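Lulusley Workshops
Search this site Enter keyword Go
Print this page | E-mail this page

Front desk and pass room -- walk-round checklist, May

Done by: Girish Chauhan
Seen by: Yu-ting Kuo (first half only, she had a delivery)
Started 7.30, before the doors opened

OK = fine. ACT = somebody has to do something. N/A = skip it.

1. Entrance and counter

1.1 Mat flat, no curled corners -- OK. Taped corner is holding. Replace at next order anyway.
1.2 Door closes by itself -- ACT. Stops short by a hand's width, have to push it. Same as last time. Prellau have been rung twice, ring again.
1.3 Counter flap -- OK, but the hinge pinches. Sticker has come off, new one please.
1.4 Fire notice readable from the door -- OK. Was behind the coat stand, moved the coat stand.
1.5 Extinguisher on bracket, pin in, tag in date -- OK
1.6 Sign-in book -- ACT. Only 7 lines left on the last page. New book is in the Bavach box under the stairs, not opened yet.

2. Passes and cards

2.1 Visitor passes in drawer, in number order -- ACT. 90 on the list, drawer not in order, two pairs swapped that I could see. Yu-ting will put them right.
2.2 Staff cards waiting for collection locked away -- OK now. Drawer was shut but not locked when I came in. Key back on the hook.
2.3 Old cards kept apart from live ones -- ACT. Mixed again in the blue tray. Please, one tray each. The labels are printed, they just need sticking on.
2.4 Card condition. Look for splits, lifting edges, bent corners. Hold by the edges, don't flex them to see if they crack, that is how we lost the last lot. Anything split goes in the envelope for cutting up.
2.5 Photo still looks like the person -- mostly. The small dark ones from the old printer are hard going at the counter, you have to tilt them to the light. If you can't match a face, ask for a name and check the list. Do not wave people trough.

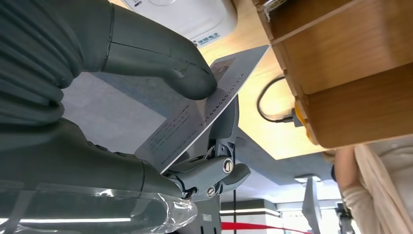
2.6 Numbers. Read the whole line of digits, start to finish, and have the card the right way up before you begin. Sounds silly but there were three wrong entries in the log and two of them were a six for a nine. Long numbers, read them out loud to somebody if there is anybody.
2.7 Small print on cards -- not part of this check. Don't hold up the queue for it.
2.8 Lost card forms -- OK, pad nearly full. The last one filled in has no signature, left a note on it.
2.9 Lanyards -- ACT. All must be the breakaway kind. Found plain cord ones at the back of the drawer, binned. Roughly 30 good ones left, order from Chien this week.

3. Pass room

3.1 Floor clear -- ACT. Box of toner right where you step in. Moved it under the shelf, but who ever put it there please don't.
3.2 Card printer lead not across the walkway -- OK, clipped to the wall
3.3 Printer vents clear -- ACT. Dusty. Wipe with it switched OFF at the wall.
3.4 Guillotine guard down and latched -- OK. Latch stiff. Stiff is better than loose, leave it.
3.5 Laminator -- N/A, gone for repair
3.6 Table edges, splinters -- one rough spot by the window end, sanded it quickly, will want another go
3.7 Light over the table -- ACT. Flickers for a minute then settles. Tube, or the starter.
3.8 Bin for cut-up cards has its lid on -- OK
3.9 Step stool feet -- OK, all the rubbers on

4. Back passage and store

4.1 Route to rear exit clear -- OK
4.2 Rear exit bar pushes open -- OK, tried it twice
4.3 Store shelf load -- ACT. Heavy boxes on the top shelf again. Heavy goes at the bottom, paper towels can go up there.
4.4 First aid box -- ACT. Low on plasters, eye wash missing altogether. Green book signed.
4.5 Torch -- OK, new batteries in

To do first
Door closer (1.2)
Separate the old cards (2.3)
Eye wash (4.4)
Light in pass room (3.7) -- log it as job 116, it's the same job as before, don't open another

Comments
Yu-ting asks if the pass drawer check can move to Sunday when the counter is quiet. Fine by me so long as it gets written down. I won't be in, so leave the sheet on the clip and I'll initial it after.

Sheet needs a box for the torch, I've been writing it in the margin since the last version.

G.C.

Print this page | E-mail this page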